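Fixing a running toilet (cistern that won't stop filling)

Quick one as we get asked this every week at Vesico Plumbing. If you can hear the toilet trickling an hour after the last flush, it's nearly always the inlet valve or the flush seal. Both cheap. Both doable before lunch.

What you need
Adjustable spanner, old towel, bucket, new seal. Take the old seal to the shop with you, don't guess the size.

Which one is it?
Lid off. Look at the water level. Up at the overflow tube and spilling in = inlet valve. Level sits lower but the bowl still ripples = seal. Not sure? Few drops of food colouring in the cistern, leave it 20 minutes, don't flush. Colour in the bowl means seal.

Inlet valve
Turn the water off at the little tap behind the pan. Flush to empty. Check the float moves freely first, sometimes its just rubbing on the wall of the cistern. Lower it with the adjusting screw, 2 turns, water back on, see where it stops. Still overfilling, replace the valve. The Flevard bottom entry one fits most newer suites. Hand tight plus a bit. Do not lean on the spanner, you will crack the china.

Seal
Water off, flush. Twist the flush valve anticlockwise and lift out. Peel off the old seal, wipe teh seat clean with a rag, no scrapers. New seal on flat side down. Valve back in, twist til it clicks. Water on.

Older Sundero cisterns have a different clip, push it in and lift.

Still running after both? Could be a cracked overflow or high mains pressure, time to ring a plumber. 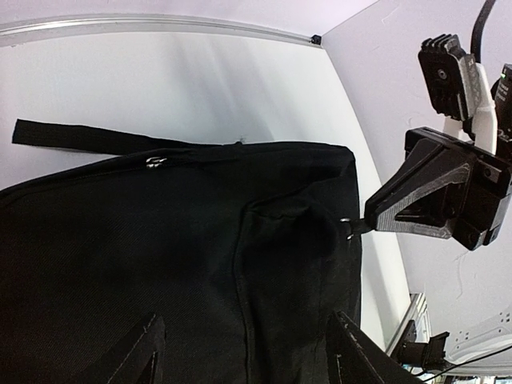 Keep the spare seals with your spanner so you're not hunting at 9 pm with the water off. Any small bag will do, black fabric one with a zip and a strap is fine, hang it near the stop tap. Chuck a torch in too. And write the cistern model on a bit of tape, saves pulling the lid off next time.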